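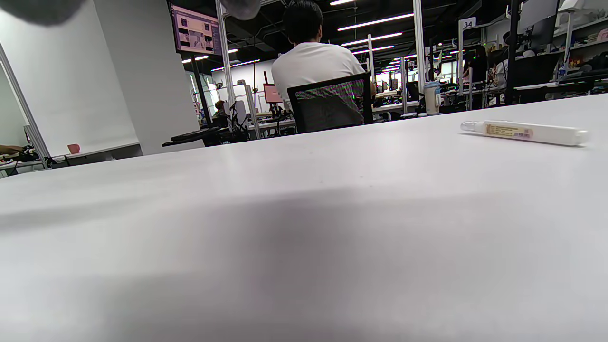
Security deposit for shared office furniture: what may the landlord deduct?

Posted by Sofia Pappas
Category: Small business tenancies
12 December 2024

Our association rents two furnished rooms in the Karras building in Trornside under an agreement signed in June. The deposit held by the managing agent, Ciltum, is $2000. We intend to leave when the term ends. The agent has now written to say that $500 will be kept back for "restoration of work surfaces," meaning the desks and the meeting table, which have light marks from ordinary daily use. No inspection report was attached to the letter. The agreement states that the tenant must return the furniture "in the condition received, fair wear excepted." It does not define fair wear, and no inventory was signed when we moved in. Is the agent entitled to make this deduction, and what form should our objection take?

Christos Triantafyllou

The words "fair wear excepted" are the part of the agreement that matters most. In general, a tenant is not charged for the gradual change in an item that comes from using it as intended. Faint scratches and dullness on a desk would normally fall under this heading. Burns, deep cuts, and stains that cannot be removed normally would not.

The lack of a signed inventory is a difficulty for the agent. A party that claims a loss is usually expected to show the condition of the item at the start as well as at the end. I would advise you to write to the agent and request the following:

The record of condition from the start of the term, if any exists.
A list of each item to be restored, with the damage alleged.
A written estimate or invoice from the firm that is to do the work.
The age of each item, as older furniture has a lower remaining value.

Please state in the same letter that you do not accept the deduction and that you ask for the undisputed part of the deposit to be paid without delay. Keep a copy and use a method of delivery that gives proof of receipt. Rules on commercial deposits differ from state to state and are often less protective than those for homes, so the agreement itself should be read in full before the letter is sent.

Rostislav Jireš

They always try this. Do not pay.

Lefteris Stefanou

I agree with the first reply, with one addition. Check whether the agreement contains a clause on disputes. The standard form used in our building in Grilirstead requires the tenant to object in writing within a fixed period after notice of a deduction, and an objection received later is not considered. If your agreement has a similar clause, the period may already be running from the date of the agent's letter.

You should also ask for a joint inspection before the keys are returned. Both parties should sign the notes made at that time. If the agent declines to attend, record the refusal in writing and send a copy to the owner of the building as well as to the agent.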